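Nisteo > Get involved > Calls for participants

12th April
By Orathai Yimyam

Call for participants: do you really eat lunch the way you say you do?

We are looking for working adults to keep an honest lunch diary. I want that first word taken seriously. I have read a lot of surveys about how people eat in the middle of the day, and I believe very few of them. Ask a person what they had for lunch last Tuesday and you will get a salad. Look at what the places near their office sold last Tuesday and the salads are hard to find.

The Wededell lunch study is an attempt to do a little better. We may not manage it. Diaries have their own problems, the main one being that people start eating differently as soon as they have to write it down. We would still like to see how far a plain paper diary gets us before anyone spends more money on the question. 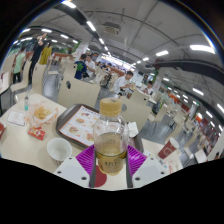 Do I have to change what I eat or drink?
Please don't. If you live on fries and bottled tea, write down fries and bottled tea. A diary full of good behavior is useless to us, and we would sooner have a dull one.

What you would be doing

You fill in one page each working day in July. The page asks where you ate, when you sat down, when you got up, what you had, what it cost, and whether you were doing something else at the same time. It also asks who you ate with, by type only (coworker, family, friend, stranger, no one). We don't want names.

Fill the page in on the day. If you miss a day, leave it blank. I would ask you not to reconstruct a week of lunches on a Friday afternoon, however good you think your memory is. In our pilot, the diaries with no gaps at all were the ones I trusted least, and when we asked, several people admitted they had filled in a batch at a time.

You will also come in for two interviews, one before the diary starts and one after. These are held at our rooms in the Mkhize Building or by phone. The second one can be a bit uncomfortable. We go through your receipts with you, if you kept any, and compare them with your pages. You are free to tell us we are being nosy and skip a question.
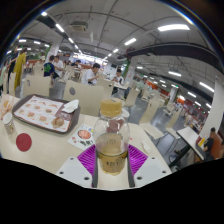 WHO CAN APPLY

You should be 18 or over, working at least 3 days a week, and buying lunch out at least some of the time. Cafeterias, food courts, fast-food counters, delis and trucks all count. Shift workers are very welcome, and "lunch" means whatever meal falls in the middle of your shift, even if that is at two in the morning.

We can't take people who work in food marketing, or anyone living with a person already in the study. If you are on a diet plan that tells you what to eat each day, this is probably not the study for you either.

We have 100 places. The last time we put out a general call, 3486 people filled in the form and a large share of them stopped answering once they learned there was homework. So please read this page to the end before you apply.

What you get

A gift card after the first interview and a larger one after the second. The amounts are in the information sheet, and they are modest. You will not get diet advice, a personal health report or a score. Other studies offer those, and I have my doubts about what they are worth. If you want a copy of your own diary back, we will send you one.

Who pays for it

The study is paid for by Trallell, which runs staff dining rooms and would naturally be pleased to hear that people eat better in staff dining rooms. You should know that before you sign anything. Our agreement says they don't see individual diaries, don't pick the participants and can't stop us from publishing. I asked for all of that in writing and the wording is printed in the information sheet, so you can judge it for yourself.

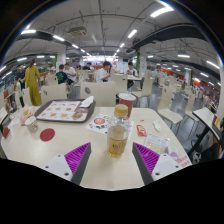

A bottle of tea and a paper cup on a cafeteria table.

How to apply

Pick up a form at the Nisteo front desk or ask for one by mail. It has a short set of questions about your job, your hours and where you usually eat. Leave out the essay on why you care about nutrition. If you are chosen we will call you to set up the first interview, and if you are not, we will write and say so.

Questions about the study can be sent to me, Orathai Yimyam, care of the Wededell project desk at Nisteo. Complaints go to the research office on the same floor, which does not report to me.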